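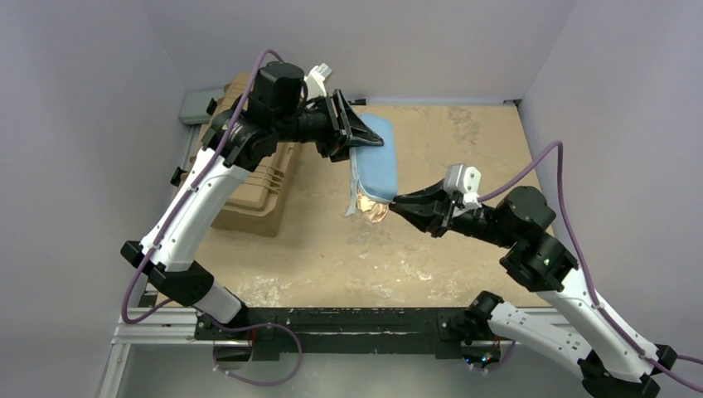
For my senior project I spent a season at Famel Speedway, a quarter-mile dirt oval, trying to find out whether a beginner could predict the winner of a street stock feature from the first few laps. I had never kept a lap chart before February, and my first try was a mess of arrows and coffee. After that I got stricter with my materials. Every race night got its own set of cards, printed on one color of paper per class, and I picked the colors: light blue like the fabric pouch for street stocks, and a peachy copper like the shiny stuff poking out of the bottom of it for the modifieds. It sounds silly, but I never mixed up two classes again!

My method was simple. I stood by the turn four fence with a clipboard and wrote down the running order each time the leaders crossed the line. Most features had 16 cars and ran 20 laps (fewer if the cautions piled up). I also marked the groove each leader was using, high or low, and how the surface looked at the start. By the end I had 500 laps on paper, which took me most of spring break to type in.

The best night by far was the Duletti Memorial. Vakel started on the front row and everyone in the stands figured it was over by lap two. Then Jenkins, who had started ninth, found a strip of moisture up by the wall that no other car had touched, and he just kept coming. He took the lead with two laps left. My cards had him marked "high" on every single lap, and I was so excited that my handwriting gets worse and worse down the page.

So, can you predict the winner? Partly. In the street stocks, the leader at lap five usually held on. In the modifieds it was close to a coin flip, and I think the track drying out has a lot to do with it, but I didn't measure moisture, so that's a guess. Next time I would write down the tire choices too, and I would stand somewhere with less flying clay.

Big thanks to Chiến Âu, who checked my lap counts against the scoring sheets and found 9 mistakes, all of them mine. The full charts are in the appendix, sorted by class and then by night.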